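Setting Up Your Counter Drying Spot (Section 2 of the Rirnport Small Kitchen Guide)

Okay, so you've unpacked, you've wiped everything down, and now you need somewhere for clean dishes to land! I put this section early because it's the part of my own kitchen I use the most.

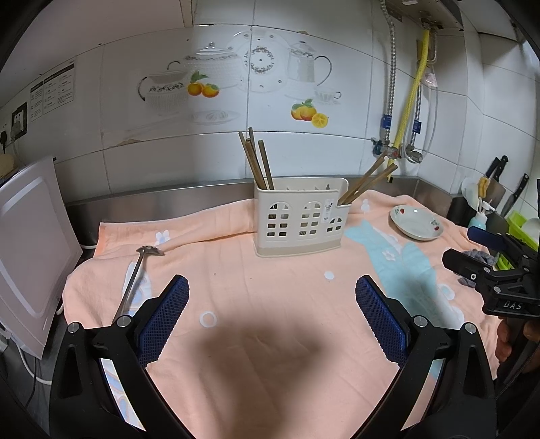 I lived with a giant metal rack for years and it ate up my whole counter. A big towel does most of the same work, and when I need the space back I just pick it up and go (best swap I ever made, and I've made a lot of them). You can still keep a small rack in the corner for plates if you cook for more than one or two people.

What you need

A bath-size or large hand towel, a utensil holder with open slots, and a spot near the sink. I like an old towel with a fun cartoon print. It's already soft and it cheers me up at 6 a.m.!

Steps

1. Clear the counter and dry it really well. If there's water under the towel it never dries out, and you'll smell it by the weekend.

2. Spread the towel flat, all the way to the back if it fits. Smooth out the big wrinkles so cups and little saucers sit level.

3. Put the utensil holder down first. Mine goes toward the middle, but yours can go wherever your hand naturally reaches.

4. Stand your chopsticks in the holder with a little room between them. A few on each side is plenty. If you own a whole drawerful, wash them in two batches.

5. Lay long things like slotted spoons and ladles right on the towel. They tip most holders over (ask me how I know).

6. Prop the cutting board up on its edge along the side. Air needs to get to both faces.

7. Keep dish soap and your scrub brush at the other end, so drips from the bottle don't land on clean stuff.

NOTE: Wooden chopsticks take longer than metal ones. I leave mine overnight before they go in the drawer.

CAUTION: Keep power cords off the towel and away from the sink. Unplug small appliances before you start moving wet dishes around.

CAUTION: Knives go back in the block as soon as you've dried them by hand. Please don't leave one lying on a towel, especially under a crumpled dishcloth!

Taking care of the towel

Hang it up whenever it feels damp underneath, and swap in a fresh one every day or so. I skip fabric softener completely, it makes towels bad at soaking things up. I have 17 in rotation now and I'm not even sorry.

Next up is the Fontana shelf, so go find your screwdriver.

Related sections
Clearing Out the Nunent Drawer Organizer
Putting Up the Fontana Shelf
Stamach Jars: Labels and Lids
Under the Sink, Finally

Contact | © Rirnport, May 2024 | Back to top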